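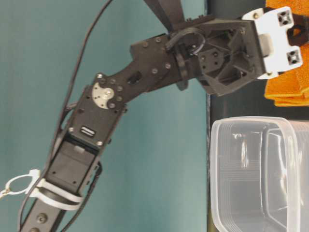

Evelien Mertens had been working nights at the Patora warehouse for two years when a shift steward asked her to fill in at a grievance meeting. She now represents 281 members at the site, and in January they elected her to a second term as local president.

"I went in with a notepad and said almost nothing," she said of that first meeting. "The member got his back pay. After that people started calling me."

Most of the calls this summer have been about scheduling. The contract with Jundeo, which runs the building, requires 20 days' notice before a shift change. Mertens said 29 members on the loading side were moved to a 4 a.m. start with less than a week's warning.

"We filed as a group. The company wanted to handle them one at a time, and we said no. It's the same article and the same supervisor."

The grievance is at the second step. If it isn't settled there it goes to arbitration, and she expects that could take up to a year.

Mertens grew up in Drundine, where her father drove a city bus and belonged to the transit local. She said he rarely talked about the union at home, but he kept every contract booklet in a kitchen drawer.

Asked about bargaining, she said members had put health premiums ahead of wages on the survey. "I would have guessed wages. So we'll open with premiums."

The bargaining team meets next at the Odukoya Street hall. Members who want to speak should give their names to a steward first.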